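Site and Grounds Forum > Kit and Machines > Can a machine do the yard round yet?

szulc_b
I look after the outside areas on a campus site. Big paved plaza, offices and teaching blocks round the edge, hedges, grass. The morning round takes one person most of the shift until dinner time: sweep the paving, pick litter, wipe the ledges, straighten the bikes, report anything cracked or loose. My manager has asked me to write a page on whether a wheeled machine could take some of it off us. I said I'd ask people who have tried first.

The main job is the slabs. Flat, open, nothing painted on them, joints running off in all directions. Bikes are parked along the front of the long block and there are a couple more over on the other side.

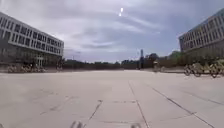 Re: Can a machine do the yard round yet?

Luvix
For the open middle, yes. We have had a ride-on converted to drive itself since June and it does the big flat area well enough. It has no trouble with joints that size. What it doesn't do is the last strip along walls and bikes. It keeps its distance from anything it isn't sure of, and bikes are the worst thing you can give it, all spokes and handlebars. One of us still goes along there with a broom.

So you save the boring part and keep the fiddly part.

Re: Can a machine do the yard round yet?

Kambridge
Don't agree with "well enough". We trialled one for 19 days and it stopped 61 times. A carrier bag, a pigeon, a long shadow. Each time somebody had to walk over and press a button. I could have swept it myself in the time. The salesman called that "supervised running". I call it doing my job with an extra thing to push.

Re: Can a machine do the yard round yet?

Luvix
61 in 19 days is just over three a day. I would take that over a sore back. Did they ever alter the settings for you?

Re: Can a machine do the yard round yet?

Kambridge
Twice. Second time it stopped less and left more behind.

Re: Can a machine do the yard round yet?

adamczyk_grounds
Depends what else is going on there. A sweeper with a stored map is fine until the place changes. Barbara, is yours the same every week or do you get works on it?

Re: Can a machine do the yard round yet?

szulc_b
We get works. At the moment there are timber frames standing on edge across part of the paving, a whole pattern of them with deep gaps between the boards. Nothing on wheels is going in there and I wouldn't want it trying. There is also a dark patch on the light tiles, and from a distance I can't say if it's muck or a stain. I'd have to go and scrape it with my boot. Can a machine tell the difference?

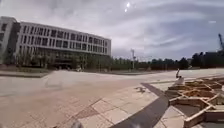
Re: Can a machine do the yard round yet?

adamczyk_grounds
Ours can't. It brushes whatever is under it and moves on. If it's a stain it goes over it every day for ever. If it's something stuck down, same result. The litter pick is the same story: it will take a crisp packet off flat ground but not out of a gap between two boards.

For the frames you would want a no-go area drawn on the map, and drawn again each time the builders shift anything. Find out who does that before you sign. With ours it was 316 pounds a visit until we learned to do it ourselves.

Re: Can a machine do the yard round yet?

Shirin Asadi
I work on the maintenance side, so take this as you like. People ask for one machine to do the whole round and that isn't available at a price a site like yours would pay. Split it up. Sweeping open paving: ready, with some babysitting. Driving round looking for damage and taking pictures: fairly close, though a person has to go through the pictures. Picking litter from hedges, wiping ledges, moving bikes: not yet. An arm that can pull a wet leaf out of a hedge without pulling the hedge out as well is still a workshop job.

Re: Can a machine do the yard round yet?

Urine
(yes the username, I was 15, they won't let me change it)

Shirin's list matches ours except hedge trimming. We had a contractor bring a powered trimmer on a tracked base and the tops came out flat. The faces still needed a man with shears.

Re: Can a machine do the yard round yet?

szulc_b
Useful, thanks. The other end of the plaza might suit a trial, then. Concrete slabs, long trimmed hedge with a raised kerb on the left, lawn behind a low edging on the right. There's a small white wheeled thing by the hedge, to give you an idea of the width. Plenty of room out in the open to turn.

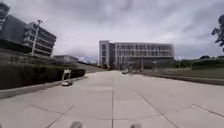
Re: Can a machine do the yard round yet?

Luvix
I'd start there. Kerb one side, edging the other, so it has two clear lines to follow. Check the brush reaches right up to the kerb — ours leaves a strip a hand wide and that is where all the leaves end up.

Re: Can a machine do the yard round yet?

Kambridge
And write down every stop from the first morning. Time and reason. Otherwise you'll get to the end of the trial with their figures and none of your own.

Re: Can a machine do the yard round yet?

szulc_b
Will do. I'm going to ask for 6 weeks at that end only, sweeping only, and keep the litter pick and the bikes as they are. If they say no to the stop log I'll tell my manager to leave it for a year.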